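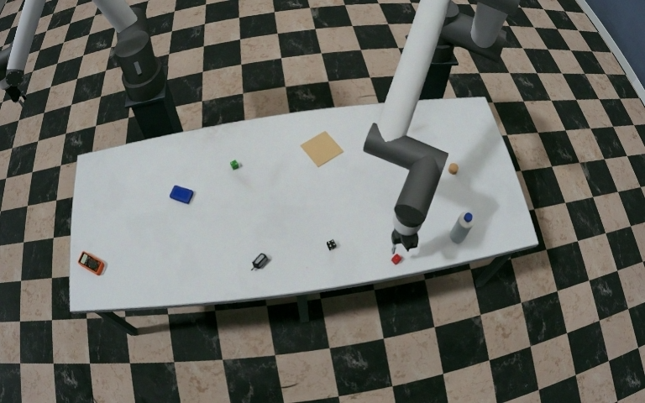
Cleaning and sealing a stone tile floor

Residents of Ustmont housing are responsible for the routine care of stone floors in their homes. The work should be done once a year, preferably in October, before the heating is turned on. Light tiles show dirt sooner than dark ones, so on a floor laid in alternating black and cream squares the cream tiles should be used to judge whether cleaning is complete.

Sweep the floor, then mop with warm water and a neutral cleaner. Vinegar and lemon-based products must not be used on marble or limestone - they dull the surface. Change the water when it turns grey. Rinse twice and leave the floor to dry overnight.
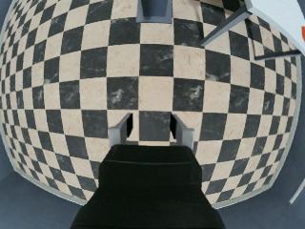
Apply the sealer with a flat cloth, beginning at the wall furthest from the door. A 1000 ml bottle covers about 12 square metres. Wipe away any excess within 3 minutes and keep the room closed to pets until the following day.

Loose or cracked tiles should be reported to the Jornstead office, quoting form 2417, before any sealer is applied.

Page last reviewed: Mar 18, 2026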